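Clearing out Mum's kitchen drawers (and starting on my own)

I promised last month I'd write something about the great drawer clear-out, and several of you have been chasing me for it, so sorry for the wait. August rather ran away with me.

It started when my mother-in-law moved into the flat at Rajput Court. Her old kitchen had eleven drawers and the new one has three. You can see the problem. Teodora Georgiou, who some of you will remember from the bread swap, came over to help and we thought we'd be finished by lunchtime. We had the kettle on again at half past six in the evening and were still arguing over corkscrews.

What I learnt is that you can't sort a drawer while it's in the unit. I tried. You pick something out, look at it, think "oh, that's handy" and put it back, and an hour later you have exactly the drawer you started with, only tidier. Teodora's way is to pull the whole thing out, tip it on an old sheet and carry the empty drawer into another room so you can't cheat. Then things only go back in if you'd go and buy them again tomorrow. I thought that was a bit harsh until I found the four melon ballers.

The string was the hard part. My mother-in-law keeps string - short bits, long bits, bits with knots in - all wound round pieces of card, and she knows where most of it came from. We kept the string. I'm not a monster. It has its own shoebox now and she's very pleased with it.

Anyway, I came home full of zeal and started on mine. The cutlery was easy and the tea towels were easy (I had far too many, the animal rescue took a bagful and were lovely about it). Then I got to the drawer by the back door. Everyone has one of these. Ours had takeaway menus from places that have shut, keys to nothing, birthday candles, a Ledance instruction booklet for a food mixer we gave away, and pens. So many pens! 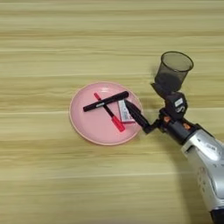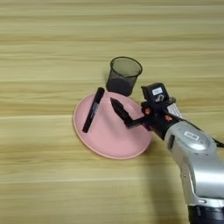 A marker on a pink plate, both times.

With the pens I went through the lot with a scrap of paper, and anything that didn't write after a good scribble went in the bin. Don't be tempted to "rest" them. My husband believes a dead biro will come back to life if you leave it somewhere warm, and he has believed this for the whole of our marriage.

Keys are trickier, and I'd love to hear what you all do. I've put the mystery ones on a ring with a luggage label saying which month I found them, and if they haven't opened anything by next spring they're going. Irfan Sopacua wrote in to say he did the same and threw his out after a year, then found the padlock a week later on his own shed. So perhaps give it longer than a year if you own a shed.

Batteries: please don't put them in with the household rubbish. Our big supermarket has a collection tube near the trolleys, and the library has one as well, behind the large print shelves. I took a whole sandwich bag's worth down and felt very virtuous.

I did buy one thing, which I know is against the spirit of it all. It was a set of drawer dividers, 10 pounds from the market, and they spring open to fit whatever width you have. They've held up well so far, although one pings out if you shut the drawer with your hip, as I do. Chiamaka Oyelaran uses cut-down cereal boxes and says they last her a good two years, so try that first if you'd like to save your money.

Next month I'm hoping to tackle the cupboard under the stairs, if I can get the door open far enough to see what's in it. Evangelia Kokkinos has offered to lend me her head torch. If you have any tips for storing a hoover that won't stand up on its own, drop me a line at the usual address, and do send me your drawer stories too - I had 55 letters about jam jars in the spring and I read every one of them.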